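3월 일기, 밤 11시 넘어서 씀

Kandix 새 앨범이 나왔다. 드디어! 3년을 기다렸더니 기다린다는 사실도 까먹고 살았는데, 퇴근길 버스에서 알림이 떠서 정류장 하나를 지나쳤다. 제목은 Zatstead. 재생 시간을 먼저 봤다. 나는 원래 이런 걸 먼저 보는 사람이다. 66분. 음... 1집이 40분이었는데. 그 40분짜리를 지하철에서 한 번, 설거지하면서 한 번, 자기 전에 또 한 번 듣던 시절이 있었는데 이번 건 하루에 세 번은 못 듣겠구나 싶었다.

집에 오자마자 저녁도 안 먹고 틀었다. 정확히는 라면 물을 올려놓고 틀었는데 첫 곡 인트로가 끝날 때까지 면을 못 넣었다. 인트로가 진짜 길다. 풍금 같은 소리가 계속 깔리고, 그 위에 누가 멀리서 중얼거리고, 드럼은 올 듯 올 듯 안 오고. 그래도 드럼이 딱 들어오는 순간에는 젓가락 든 채로 "오" 했다. 베이스가 1집보다 훨씬 앞에 나와 있다. 우리 집 스피커가 작아서 저음은 거의 포기하고 사는데도 느껴질 정도였다. 시작은 정말 좋았다고 적어 둔다. 밑에 불평을 한참 쓸 거라서 미리.

2번 곡은 먼저 공개됐던 싱글이라 이미 질리도록 들었고, 3번이 좋다. 후렴이 두 번밖에 안 나오는데 두 번째가 첫 번째보다 반음 높다. 이런 거 너무 좋아한다. 끝나고 바로 한 번 더 들었다. 그러느라 앨범을 순서대로 쭉 듣겠다는 계획은 세 곡 만에 망했다. 라면도 그 사이에 불었다.

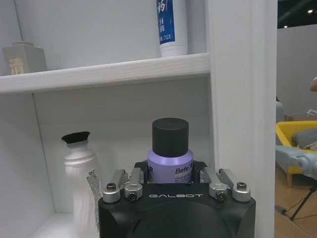

문제는 4번부터다. 곡이 나쁜 건 아닌데 소리가 갑자기 너무 정돈된다. 기타는 왼쪽, 건반은 오른쪽, 보컬은 한가운데, 코러스는 뒤. 누가 흰 선반을 새로 들여놓고 악기를 한 칸에 하나씩 넣어 둔 것 같다. 선반 자체도 하얗고 깨끗하고 먼지 하나 없을 것 같은 그런 믹스. 나는 이 밴드가 한 칸에 다섯 개씩 쑤셔 넣어서 문 열면 우르르 쏟아지는 게 좋았던 건데! 1집에는 기타 앰프가 웅웅거리는 소리까지 그대로 들어 있었단 말이다. 이번에는 그 웅웅이 없다. 한 군데도 없다. 헤드폰으로 바꿔서 다시 들어 봐도 없다.

레이블을 옮겨서 그런가 하는 생각도 했다. 이번부터 Jaber에서 나온다. Jaber에서 나오는 음반은 대체로 이렇게 반들반들하다. 그게 잘 맞는 팀도 있고, 나도 그쪽 음반을 몇 장 갖고 있고, 비 오는 날 틀어 놓으면 근사하다는 것도 안다. 그런데 Kandix한테 내가 바란 건 그게 아니어서... 아무튼 5번, 6번, 7번이 전부 비슷한 빠르기다. 7번 중간에 내가 아직 6번을 듣는 줄 알았다. 화면을 보고 나서야 알았다. 가사도 셋 다 바다 얘기다. 바다, 파도, 돌아오는 길, 또 바다.

6번의 기타 솔로는 인정. 짧고 못됐다. 줄을 거의 뜯어내듯이 치다가 뚝 끝나는데, 그 뒤로 몇 초 비어 있는 게 더 좋았다. 그러면 7번은 좀 확 다른 걸 붙여 주지. 순서를 정한 사람한테 물어보고 싶다. 혹시 LP로 나눠 들으라는 순서인가? 그러면 6번에서 판을 뒤집게 되니까 얘기가 달라지긴 한다. 뒤집는 동안 물도 한 잔 마시고.

그래서 너무 길다, 반은 잘라도 됐다, 바다 노래는 하나만 있으면 된다고 메시지를 길게 써서 보냈다. 보내고 나서 다시 읽으니까 내가 봐도 좀 심했다. 그래도 안 지웠다.

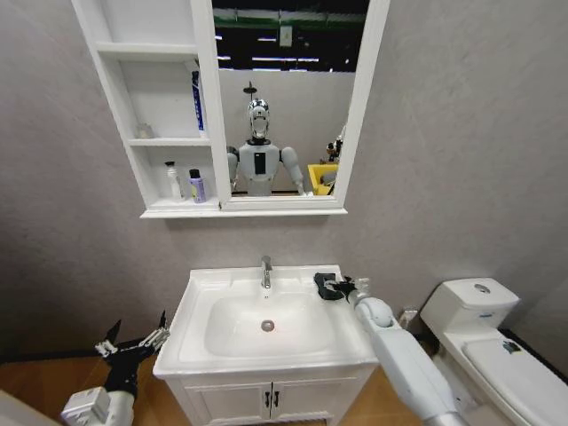 네가 1집을 너무 오래 끼고 살아서 그렇다는 답이 왔다. 긴 게 아니라 네가 세 곡 듣고 되감아서 길어진 거라고, 7번은 6번의 뒷면이니까 같은 박자인 게 당연하고, 밤에 불 끄고 한 번도 안 멈추고 들어 본 다음에 다시 얘기하라고 했다. 그리고 Jaber 탓은 하지 말란다. 정돈된 소리가 싫으면 그냥 정돈된 소리가 싫다고 하면 되지 왜 레이블을 걸고넘어지느냐고.

읽고 좀 삐졌다. 그런데 되감은 건 맞아서 할 말이 없었다. 답장으로 불어 터진 라면 얘기만 했다.

그래서 씻고 나서 불을 껐다. 누워서 들으면 무조건 잠들 테니까 바닥에 앉아서, 이불만 둘둘 감고, 처음부터 다시. 전화기는 뒤집어 놓았다. 이번에는 안 멈추기로 했다. 중간에 윗집에서 의자 끄는 소리가 났는데 그게 5번 곡 효과음인 줄 알고 잠깐 감탄했다(아니었다). 어두운 데서 들으니까 인트로가 덜 길다. 중얼거리는 목소리도 낮에는 그냥 분위기인 줄 알았는데 3번 후렴 가사를 미리 한 번 읊는 거였다! 이걸 왜 처음에 못 들었지. 라면 때문이다.
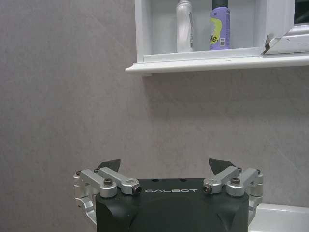
8번에서 분위기가 바뀌는 것도 두 번째에야 제대로 들렸다. 7번이 끝나도 건반이 안 끊기고 그대로 이어지는데, 밑에서 화음만 슬쩍 바뀐다. 처음 들었을 때는 여기쯤에서 설거지를 하고 있었던 것 같다. 물소리에 다 묻혔겠지. 9번은 두 번 들어도 모르겠다. 드럼 머신에 속삭이는 보컬인데, 멜로디가 나올 듯하다가 그냥 끝난다. 데모를 실수로 넣었다고 해도 믿겠다. 그걸 7분이나 하고 있다. 7분이면 1집에서는 두 곡이 지나가고 세 번째 곡이 시작될 시간인데.

10번은 1집 팬들 달래는 곡 같다. 빠르고 시끄럽고 마지막에 다 같이 소리 지른다. 너무 노골적으로 달래니까 오히려 안 달래졌다... 고 쓰려고 했는데 지금 이 일기를 쓰면서 흥얼거리는 게 10번이다. 분하다.

그리고 11번. 마지막 곡. 피아노 하나에 목소리 하나. 숨소리가 다 들리고 피아노 페달 밟는 소리도 들린다. 정돈됐다고 그렇게 흉을 봤는데 마지막에 와서야 지저분한 소리를 남겨 놓았다. 가사에 또 바다가 나오는데 여기서는 괜찮았다. 앨범 통틀어 바다는 이 곡 하나면 됐을 것 같다. 이건 생각이 안 바뀐다. 두 번째 절에서 목소리가 살짝 갈라지는데 그걸 다시 안 녹음하고 그냥 둔 게 고마웠다. 듣고 나서 잠깐 가만히 있었다. 발이 저려서 못 일어난 것도 있다.

점수를 매긴다면 몇 점일까. 예전 일기를 뒤져 보니 1집에는 별 다섯 개를 그려 놓고 그 옆에 하나를 더 그려 놨더라. 어렸네. 이번에는 세 개 반. 9번이 없었으면 네 개. 1번부터 3번까지랑 6번, 8번, 11번만 따로 묶어서 목록을 만들었는데 이렇게 들으면 기가 막힌다. 10번은 넣을까 말까 하다가 일단 뺐다.

실물 음반도 살까 고민 중이다. 바이닐은 초판 800장만 찍는다는데, 이런 말에 약하다. Grisitz에서 예약을 받길래 들어가 봤더니 두 장짜리라서 가격이 꽤 나간다. 장바구니에만 넣어 두고 창을 안 닫았다. 반으로 나눠서 한 장짜리로 내면 당장 샀을 텐데, 라고 쓰고 보니까 또 길다고 불평하고 있네. 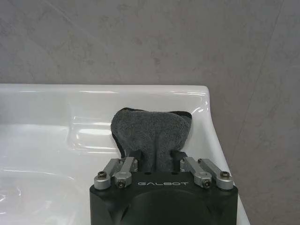
읽는 시간 6분

자려다가 다시 켰다. 하나만 더 적고 잔다. 위에서 9번을 데모 같다고 했는데, 방금 음량을 많이 올려서 앞부분만 다시 들어 봤더니 밑에 웅웅거리는 소리가 있다. 앰프 소리! 1집에 있던 그 소리 같기도 하고 우리 집 냉장고 같기도 하다. 헤드폰을 벗어 봤는데 냉장고도 돌고 있어서 판단이 안 된다. 냉장고가 조용해질 때까지 기다렸다가 다시 들어 보려고 했는데 얘가 오늘따라 안 멈춘다.

만약 진짜 앰프 소리면 9번은 반 점 올려 준다. 곡이 좋아졌다는 뜻은 아니고, 그 소리를 거기다 숨겨 둔 게 귀여워서. 아까 그 답장에다가는 아직 아무 말도 안 했다. 한 번도 안 멈추고 들었다는 말만 보낼까 하다가, 그러면 어땠냐고 물을 거고, 그러면 좋았던 부분부터 말해야 할 것 같아서 미뤘다. 11번이 좋다는 얘기는 하고 싶은데.

공연 소식은 아직 없다. 하면 갈 거다. 9번 할 때 화장실 다녀오면 된다. 내일은 출근길에 8번부터 듣기. 이어폰 충전 꽂아 놓고, 냄비는 물에 담가 뒀고, 알람은 7시.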